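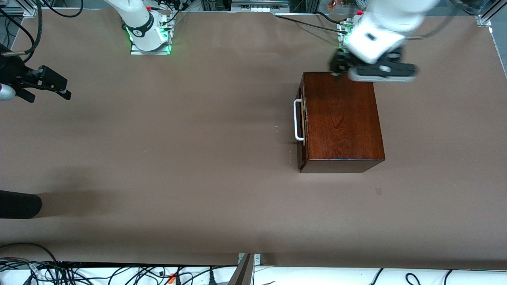

Photo: Leonie Albers

OK so the handball league finally put out its TV news and I have read the whole thing on my phone standing in line at the bakery. Thread, sorry, it got long

Short version: Darneo has the league for next season. All 78 games, live, on their app. The free channel gets the cup final and a highlights show late at night and that's it

I know, I know, people have been yelling about this since November. I was one of them! I had my angry post ready to go and then I saw the price and had to sit down and do some math

It's $14 a month. If you only follow one team that's a lot for a handful of games. If you're like me and will happily watch Lowther against Flekholm with nothing riding on it, in sweatpants, with soup, it's kind of a bargain

What bugs me is the cup final thing. They're calling it "free access for all fans" and it's ONE game. My mom has watched this league on the free channel forever and she is not going to download an app to see Telstead lose by nine

(She might. She learned video calls in an afternoon once she figured out her sister could do it. But she'll need me there for the password part and I'm already tired)

Now the good bit, and I do mean good. Every game gets at least 2 commentators. Last season we had that run of matches with no commentary at all, only squeaky shoes and one guy with a drum. I grew to love the drum guy but still

And Mirjam Trummer is back!!! She's doing the Telstead home games. If you never heard her call the Flekholm comeback, go find it, she completely loses her voice before the last goal and just keeps going in a whisper

Heidrun Fankhauser is the other name on the list. I don't know her work that well. She did the junior finals and people I trust liked her

Yes she's related to Edeltraud Fankhauser who played goal for Lowther, three of you have asked already. Cousins, I think? Don't quote me 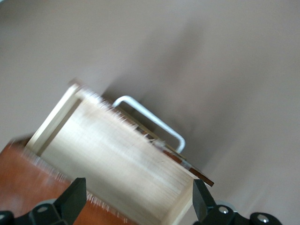 Light-colored wooden box. Photo: Leonie Albers

Back to the deal. The part I went looking for was replays, and it's buried near the bottom. Full games stay up for the whole season. Last year they vanished after a weekend, which was rough if you work evenings like I do

Spoilers are still going to be a mess though. The app puts the final score right on the thumbnail. Silvan Camenzind asked them about it at the press thing and got "we're looking at that," so, no

Somebody asked about bars. There's a separate bar license and I couldn't find a price anywhere. The place on my corner hasn't decided. I offered to buy more fries and was told that isn't how it works

Also asked: can you share a login? Same household only, one TV and one phone at a time. I am begging whoever has my old password to please be a household with me

The league says the first 1000 people to sign up get the opening month free. I tried at lunch and the page spun and spun and then told me my zip code was invalid. It's been my zip code for years

Tried again just now and it went through! No word on whether I got the free month. The email says "welcome" and nothing else

Anyway I'm in, grumbling, at least until the winter break. If the picture freezes during the Telstead opener the way it did in preseason you'll be hearing about it here

Oh and the start times moved. Early games are at 5:30 now instead of 6. Go change it on your calendar, I would've missed half of the first one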